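July 16, 2018
Posted by the shop owner at Stutau

Search this blog
Type and press enter

What I changed in my abandoned cart emails

Stutau is a small online store for secondhand knitwear. In the spring I had 94 orders, and 359 carts that people filled and then left. I had one reminder email set up in Zallico and had never touched the wording. It went out a full day later and said "You forgot something!" with a link to the home page.

The link was the first thing I fixed. It now opens the cart, with the items still in it. I also moved the send time up to 60 minutes after the person leaves.

Then I rewrote the subject line. It used to be the store name and an exclamation point. Now it is the name of the item, such as "Yellow cable-knit cardigan," and nothing else. Opens went up by more than 30 percent in the first month.
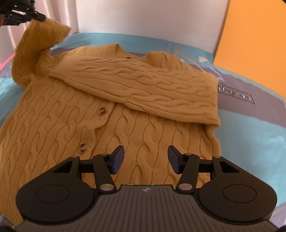
The second email

I held off on this one for a long time - I don't like getting them myself. It goes out the next day and answers the two questions I get most, shipping cost and returns. There is no coupon in it. I tried a coupon at Barta, my old store, and regular customers learned to leave the cart and wait for the code.

Some orders do come from the second email, but fewer than from the first. A few people also unsubscribe when they get it, so I keep an eye on that.

What I haven't done yet

Grudell, the checkout I use, asks for the email address on the last page. Anyone who leaves before that gets no reminder at all. I want to move that field to the first page in August and compare the numbers after a few weeks.

Contact | © 2018 Stutau | Back to top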